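Plush & Bedding Care – Your Questions
Updated July 2018

Print this page | E-mail this page

We get the same questions every week at the Plutden shop so here they are in one place. Short answers. If yours isnt here, ask at the counter.

Can I machine wash a long-haired plush?
Usually, yes. Check the tag first. Pillowcase, knot it, cold water, gentle cycle. No softener – it makes long fur clump. Anything with a battery or a sound box inside, spot clean only.

What about the dryer?
No heat. Long fur goes frizzy and there's no fixing it. Roll in a towel, squeeze, then leave it on a rack. A big one can take two days. Turn it now and then.

The fur is matted. Help?
Wide-tooth comb or a pet slicker brush. Dry fur only. Start at the tips, work back toward the body. Pom-pom tails and ears – fingers only, a brush will pull them thin.

Where do I keep a really big one?
On the bed is fine. Move it off at night if it's for a small child, and never in a crib. On the bed by day, set it on top of a blanket, not under one. Fur gets crushed under weight and keeps the crease.

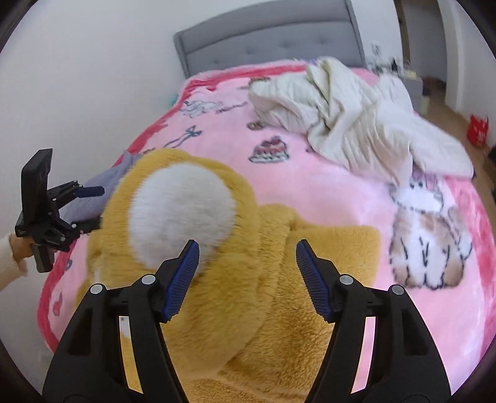 Long golden fur and a white pom-pom tail, on a pink cartoon fleece.

How do I wash a printed fleece blanket?
Inside out, cold, by itself or with other fleece. Not with towels, the lint sticks. Low tumble or line dry. Never iron the print.

And a ribbed knit throw?
Mesh bag, cold, short spin. Dry flat. Don't hang it, it will grow. Fold it over the foot of the bed or in a drawer, never on a hook.

My tufted headboard is full of fuzz.
Vacuum with the brush tool, once a month. Around the buttons use a dry soft toothbrush. Lint roller for the rest. Don't soak teh fabric, the buttons can leave a ring.

Do you clean things for us?
Yes, at Plutden and at the Wunivdale counter. Allow 6 days. Anything over 38 inches goes to Wunivdale, our tubs here are too small.

Does the Jondby brush work on short plush?
Works, but go light. For short fur we like the Vasiliu mitt better.

Reader comments (3)

mapleporch: pillowcase trick worked on our big dog, thanks. took three days to dry tho

kt_494: Can you do the towel roll with bean filled ones?
Reply from shop: Yes but don't squeeze hard. Seams.

twosocks: I ironed the print. Wish I'd read this in May

Recent items
Getting gum out of fleece
Storing winter throws
Re-stuffing a flat plush, step by step
Summer hours at the Wunivdale counter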